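Teaching an arm to lift a lid, one kettle break at a time

Yabsira Lemma has put the kettle on before I've got my coat off. We're upstairs at Kustholm, the shared workshop behind the old dairy, and it's properly cold, the way only February in a brick building can be. She has a laptop open on the bench, a blanket over her knees and a packet of ginger biscuits within reach. "Sit on the good stool," she tells me. "The other one spins and you'll be sick."

I'd come to talk about Inora, which is the name she and Hagos Kassa have given their kitchen helper. The plan is an arm that can do the fiddly two-handed jobs for somebody who only has one good hand. Yabsira's aunt had a stroke a couple of years ago and went back to cooking as soon as she could stand up, and it was watching her wrestle with a casserole that got the whole thing going.

"She could chop, she could stir, she could shout at me about the onions," Yabsira says. "But lifting a lid with one hand while you've got the spoon in the other? She'd put the spoon down, lift the lid, put the lid down, pick up the spoon. Every single time. It drove her mad."

So lids came first. They've been at it in simulation all winter -- a plain table, a pot, the arm and nothing else to trip over -- while Hagos gets on with the real hardware downstairs. I asked whether it felt a bit odd, spending months on a pot that doesn't exist.

"You get fond of it!" she says. "I started with a grey one and I couldn't look at it any more. Turquoise is much better company at eleven at night."
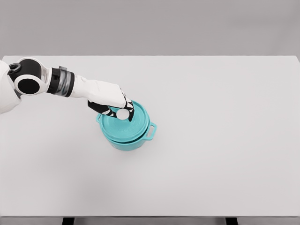 The knob was where the trouble lay. Her first go at a grasp came straight down from above, and the fingertips kept skating off the sides. Then she had them closing too hard, and the physics got upset and threw the lid across the table. (She did an impression of this with a biscuit. I found a bit of it in my scarf later.) What she does now is bring the hand in at a slant, let the fingers come round both sides of the knob and wait a moment before any lifting happens.

"The waiting is the clever bit, and it's one line," she says. "I'm slightly embarrassed by how long it took me to write one line."

How long? She scrolled back through her log to find out. There are 1,632 attempts in it, counting the ones where she'd forgotten to load the pot. These days she runs them in batches of 100 and goes off to do something else, and a batch takes about 15 minutes on her laptop, longer if she has music on.

Hagos came up at this point, wanting tea and an opinion on cable ties. He's a quieter sort of person than Yabsira and by his own account he doesn't much trust simulators. "In there, every lid fits," he says. "My mum's got one that's been dropped so often you have to know which way round it goes. I'd like to see it do that one."

Yabsira says that's coming. She has started nudging things about between runs: the pot turned a bit so the handles point somewhere else, the lid a shade heavier, the knob a touch more slippery. She's borrowed the idea from Nkechi Tamuno, who did something similar for her own project, Seltance, a gadget for sorting seed trays. Nkechi's advice, passed on over the workshop sink, was to change one thing at a time and write it down, and Yabsira admits she managed the first half.

I wondered what her aunt makes of all this. "I showed her a video on my phone," she says. "She watched it lift the lid and she said, 'And where's the food?'"

Downstairs, Hagos let me see what there is of the real Inora, which at the moment is a shoulder bolted to a sheet of ply and a shoebox of finger parts. The shoulder can turn through 30 degrees before a cable goes tight, hence the cable ties. He reckons they'll have it reaching a worktop by the time the evenings get lighter. Yabsira, leaning over the banister with her blanket on like a cape, called down that he'd said that in the autumn too.

She walked me out as far as the yard door. Next on her list is putting the lid back on, and she's dreading it. "Taking it off, you've only got to hold on," she says. "Putting it back, you've got to be right." Then the laptop pinged upstairs, a batch had finished, and she was off up the steps without saying goodbye.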